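Setting up the packet station, start to finish

Hammad Hashmi, cell notes, June. Covers the two hand grippers and the table. Rikton controller setup is on its own page, go do that first if you havent.

You need: the gripper pair, both cables, hex key set, lint-free wipes, a clean sheet, blue tape. Allow 60 minutes the first time. Less after that.

1. Power off. Controller off at the switch, not from the Gralent menu. The menu only sleeps it and the jaw encoders stay live.

2. Clear the table and put the sheet on. Pull it tight from the far side first, then the near side. Any wrinkle under the work area shows up in tracking as an edge. If it has fold lines, swap it. Don't try to smooth them out with your hand, been there.

3. Check the plates. Each gripper has a white triangular plate on top. Wiggle it. If it moves at all, snug the fasteners a quarter turn at a time, going side to side. Too tight and the plate bows, then calibration drifts by lunch.

4. Wipe the fingers. Both fingers, both grippers. Dry wipe only. Alcohol made the old set slick and we threw out a pair in the Jadoon cell because of it.

5. Route the cables. Outer side of each gripper, down past the table edge, one loose loop. No cable across the sheet. Plug in left then right — the controller numbers them in the order it sees them.

6. Power on, wait for the steady light, then open and close each gripper slowly 2 times. Full open should read 400. Anything under 352 means the finger is catching, go back to step 3 and look for a fastener head rubbing.

7. Lay out the test items. One small flat packet, one long plastic container, clear space between them. Packet to the left, container to the right with its long side running away from you.
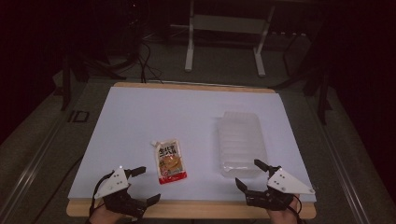 Hold both grippers open over the near edge before you hit record. Give it a slow count of five so the tracker settles. Then pick the packet with the left, put it in the container, back to start. Go slow on the first one, slower then feels normal.

If the left and right traces are swapped you plugged in backwards. Power off, redo step 5.

If one trace jumps when you reach across, it's the cable pulling. More slack.

If the packet slides instead of lifting, come in lower and close later. Flat packets are the worst thing on the list, the Pallbridge ones especially.

End of shift: jaws closed, cables coiled loose, sheet off and rolled (never folded). Plates get a proper torque check every Friday, write the reading on the card.

Spare fingers are in the second drawer. Tell Hammad if you take the last pair.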